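Towel folding, part two: thickness, stack height and the bed as a work surface

In the last post I covered washing and drying times. Several of you wrote to ask about the folding, so I have been keeping notes since March. What follows applies to ordinary cotton bath towels. Microfiber behaves differently and I will leave it out.

The constraint is the shelf. Mine is in the hall closet of a narrow apartment in Trullville, and the usable opening is 329 mm from front edge to back wall. Anything folded deeper than that sticks out and stops the door from closing. The height between shelves is generous, so depth is the dimension to fold for.

The standard method in our house was the Takács fold, named after my mother's neighbor, who taught it to her: in half across the width, in half again the same way, then in thirds along the length. It gives a long, flat packet with one clean edge. On a thin towel it works well. On a thick one the inner layers have to travel a shorter distance than the outer ones, and the difference shows up as a bulge at the fold. Press the bulge down and it moves to the next layer.

I tried three changes.

First, thirds across the width in place of two halvings. One less layer at the turn, and the packet sits flatter. The cost is that the side hems no longer line up by themselves, and you have to place them by eye.

Second, leaving a gap of two fingers before each turn. The outer layer uses up the slack as it goes around. This helped more than anything else I did.

Third, folding on the bed. I had been using the kitchen table, which is the wrong height for me and too small for a bath towel opened flat. A mattress gives under the hand, so you can't press a hard crease into the stack, but thick towels don't need one. The bed also has room for the finished pile next to the towel in progress.
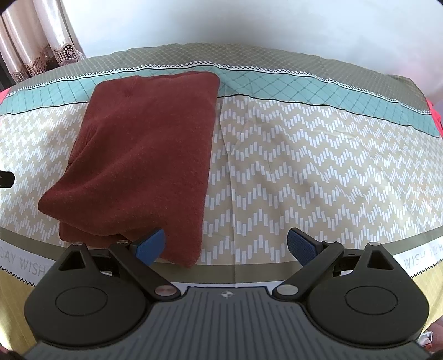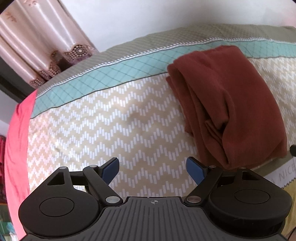 Reddish-brown cloth, folded, on the patterned bed cover.

A patterned cover turns out to be useful for alignment. The zigzag rows repeat at a regular interval, and the edge of the turquoise band gives a straight reference line. I put the hem against the band, smooth outward from the middle, and make the first turn from there. On a plain sheet I drift by a few centimeters over the length of a towel and only notice at the end. Wrinkles in the cover will throw the line off, so pull it tight before starting.

A note on color. Dark reds and browns hide uneven folds very well when you look straight down at them. Check from the side, at the height of the stack, and any bulge is obvious. I check with the fold facing me, since that is the edge that will face out on the shelf.

Several readers asked about weight. I put my thickest bath towel on the kitchen scale after a full dry cycle and got 1,082 grams. The same towel line-dried on a humid afternoon was heavier, and stiffer, and it did not fold to the same height. If you are comparing methods, use one towel and one drying method throughout. I lost two weekends of notes by ignoring this.

Stacking order: I go to a maximum of 4 towels per pile. Past that, the bottom one compresses and the pile begins to lean toward whichever side has the loose edges. Alternating the direction of every second towel corrects the lean but spoils the look of the front. I accept the look. Norbert Nyitrai, who comments here often, prefers to keep all the folds facing out and make shorter piles. His closet is deeper than mine and he can run two piles front to back.

Shelf liner: I bought a roll of the Nudlow ribbed type and removed it within a week. Towels grip it, and pulling out the second one from the bottom drags the whole pile forward. Bare painted shelf is better. The Puvier wire baskets I mentioned last time are fine for hand towels and washcloths but too shallow for anything folded in thirds.

Current procedure, for those who only want the result:

Towel flat on the bed, long side parallel to the band.
Fold in thirds across the width, hems inside.
Smooth once, from the center outward.
Leave two fingers of slack and fold in thirds along the length.
Turn the stack over so the loose edge is underneath.
Let it sit while you fold the next one, then shelve both.

Fitted sheets are next. I have a method for the elastic corners that holds up for singles but fails on anything larger, and I want to sort that out before I write it down. If you have a way of dealing with deep pockets, leave it in the comments with the mattress depth.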